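Section 3: Setting up a feedback round in Skulon

Before you start, you need manager access and a list of your team members. A round can hold up to 2000 comments.

1. Open Rounds and choose New.
2. Name the round. Use something staff will recognise, such as the month.
3. Pick up to 6 reviewers for each person.

Note: reviewers can't be changed once the round is open.
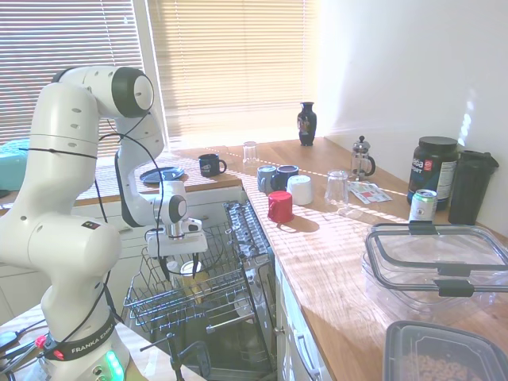

Keabetswe Fourie: We leave one reviewer spot free until the last day, in case someone goes on leave. It saved us restarting the Skurdale round.

4. Set the closing time. Late comments are held as drafts — they are not deleted.
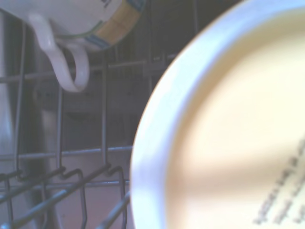
Mug on the wire rack.

5. Choose who sees names. The default is manager only.

Caution: switching to Open names applies to comments already written. Tell your team first.

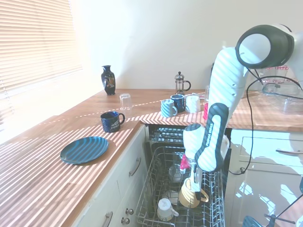
6. Read every comment before you release it. Send back anything that is about the person and not the work, with a short note asking for a rewrite.
7. Select Release, then book a talk with each staff member within three days.
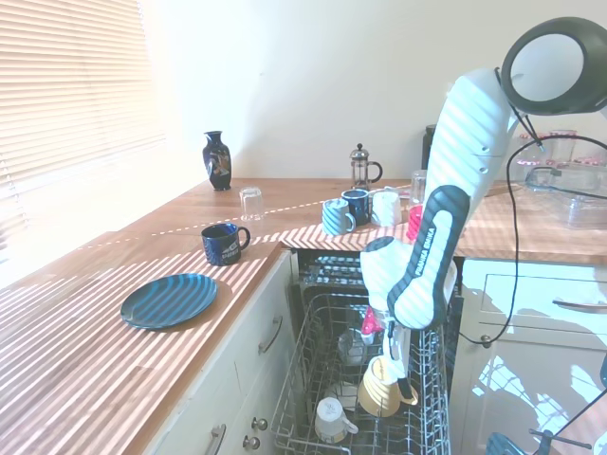 Counter and open dishwasher, morning or afternoon sun through the blinds.

To cancel a round, see Section 4.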